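6 min read

The Night Shift Learns to Think Like a Gripper

When I first walked into the Gukoso building in Flatcombe, in March, I expected noise. The company looks after rented homes and small offices: cleaning, resetting rooms between guests, putting things back where they belong. Its new training room is a quiet place with carpet on the floor, and the people in it used to push carts. Now they spend part of each week teaching machines how to tidy a room that exists only on a screen.

I loved it almost at once, and I say that as someone who came prepared to grumble. The software is called Pladance, and it gives the crew a set of simulated rooms with kitchens, shelves and clutter. The crew picks the chores, watches the attempts and marks what went wrong. Robots in real homes are still a small part of the business, but nearly everything they're asked to do gets rehearsed here first.
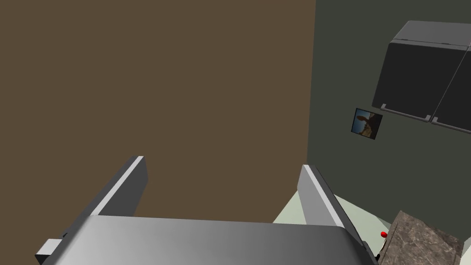
Knowing where things get lost is a skill, and housekeepers have it in bulk. They know what rolls, what hides, what a guest will complain about on the phone. Take a small red thing on a pale countertop, sitting down by the right finger of an open gripper, with a block of speckled stone right next to it. An engineer might call that a grasping problem. The woman I sat beside for most of a morning called it "a corner job" and explained that you come at corner jobs from the open side, with your wrist low, or you knock the thing against whatever it's leaning on. She typed that into the notes in plain English. Somebody downstairs would turn it into a better set of attempts.

That exchange is the part I keep telling friends about. For years the knowledge in this trade was passed along by working next to someone, and it vanished when they quit. Gukoso now has 2,603 of these notes on file, each tied to a chore and a room, and they're wonderful reading – blunt, funny, full of opinions about drawer liners.
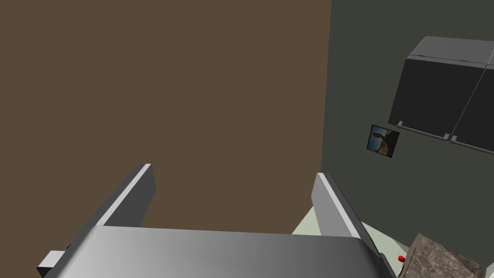
Pay changed too, which was the first thing I asked about. Anyone who passes the training course moves up a grade, and it stays with them even in weeks when they're back on regular rounds. The course itself takes 90 hours, a good chunk of it spent learning to see from the machine's side, and that takes some getting used to. From behind the fingers a kitchen leans over, wall cabinets show you their slim bar handles from below, and a little framed picture of an animal's head hangs at an angle nobody would put up with at home. A few people felt queasy in their first week. Most told me it passed, and one said she'd started noticing the undersides of her own cupboards (they needed a wipe).

There are real losses, and the crew were open about them. The rounds used to be social. You rode in a van together and ate lunch on somebody's back step. Eight people share the training room now, all facing screens, and lunch is at a table by the copier. Some asked to go back to full-time rounds, and Gukoso let them. 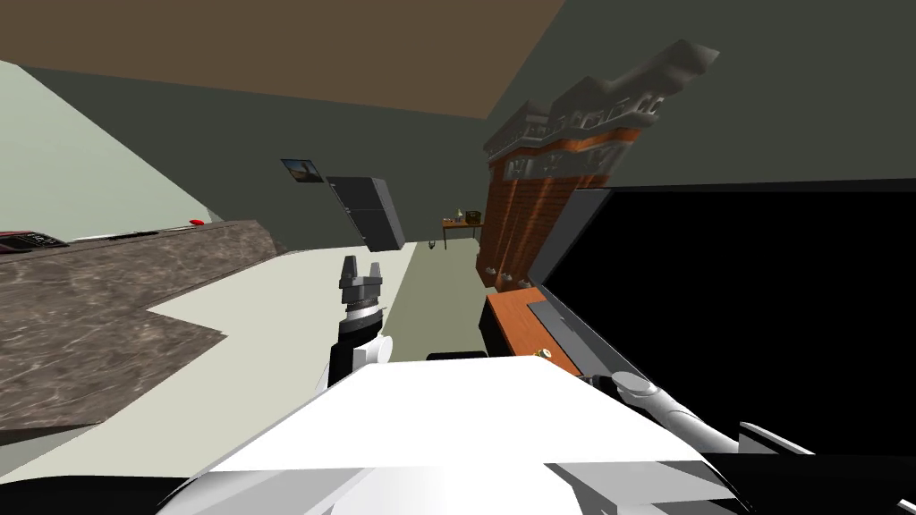
According to one of the night crew, the worry at the start was that they'd be "training our own replacements, and smiling about it." She still thinks it's a fair question and she raises it at every staff meeting. What softened her view was a written promise that no one who takes the course will lose hours because of a machine for as long as the present contract runs. She'd like to see it made permanent. So would I.

Anghel, the firm that builds Pladance, sends people over to Flatcombe to listen, and I got to sit in on one of those visits. It was terrific! The housekeepers had a list. They wanted messier rooms, for a start. Real guests leave toys out and shove furniture at odd angles, and the early rooms had been far too polite.
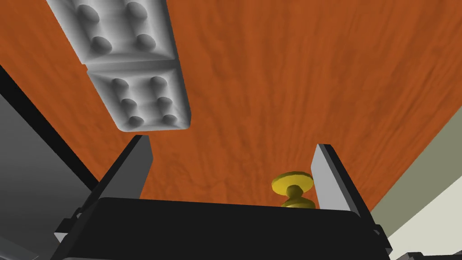
They also wanted a say in what counts as finished. A machine that puts an object down somewhere flat has technically done the chore, but anyone who has reset a family rental knows that toys go back in the toy place, pieces together, or the next family's kids won't find them. Anghel took that one away and came back with a scoring screen the crew can edit themselves. They've been fiddling with it ever since, and the arguments over what "tidy" means can run straight through a coffee break.

On my last visit I was handed the controls for a few minutes. I had one simple pickup to do and missed it over and over, while the woman beside me kept telling me to drop my wrist. Then she took over, and I went to find my coat.

October 2025

Related
The laundry room that runs itself until Friday
Who gets the raise when the software gets better?
700 keys: a day with a rental lockout crew
Why warehouse workers are naming their routes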